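Soft pads or hard pads for cushions and fabric?
Grippers and end effectors > Hand-held

gilport_rc
Comparing two finger sets on the hand-held gripper, the Paquette pads and the plain printed ones. Same plates, same screws, only the pads swapped. Rigid things are no problem with either. Cushions are where they differ. The printed ones slide off unless I squeeze hard. Anyone settled on one for fabric?
Raymonde Campbell, Gilport

wustid
Printed, with grip tape. The Paquette pads cost too much for what they are and mine went shiny after 300 grasps.

G. Østergaard
Disagree with wustid. Mine are past that and still fine. Do you wipe them? Lint kills them faster than wear does.

wustid
I wipe them. Tape is still cheaper to replace.

gilport_rc
Went back to it in August with the blue pads on, using a patterned cushion on a woven mat. I come in from the side with the fingers open, push down a little, then close until the cover folds up between them. 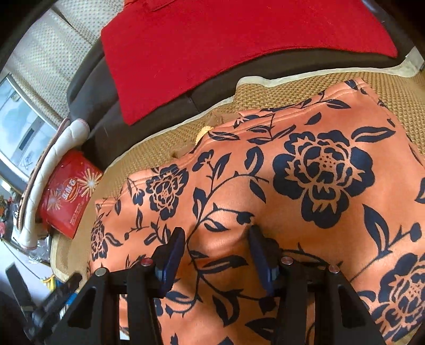

Reply 6
planbridge_2
You're pinching the cover there, so that tells you about the fabric and very little about lifting the weight. Try it across a corner as well.

Reply 7
G. Østergaard
A pinch is fine if you only want to drag it. For lifting I agree, take the corner.

Reply 8
gilport_rc
Will do corners next, 28 with each set.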